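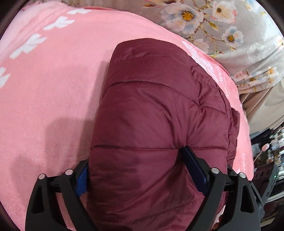 Guardar a roupa de inverno

Todos os anos deixo isto para tarde. Em setembro tiro os casacos do armário de cima e em março volto a arrumá-los, e pelo meio esqueço-me sempre de como fiz da última vez. Fica escrito.

Os acolchoados vão lavados e bem secos. Os meus levam 2 dias no estendal, virados do avesso a meio. Deixei de usar sacos de vácuo, porque o enchimento ficava espalmado e demorava semanas a recuperar. Agora dobro em três e ponho numa caixa de tecido, com os mais pesados no fundo.

As lãs vão à parte, com cedro. A Rima Haddad usa alfazema e diz que chega. Em casa dela talvez, na minha as traças comeram duas camisolas.

As mantas ficam cá fora até maio. O quarto é virado a norte e ainda arrefece à noite.

Falta-me resolver as botas, que não cabem em lado nenhum.

15 de março de 2021

131 partilhas
2 comentários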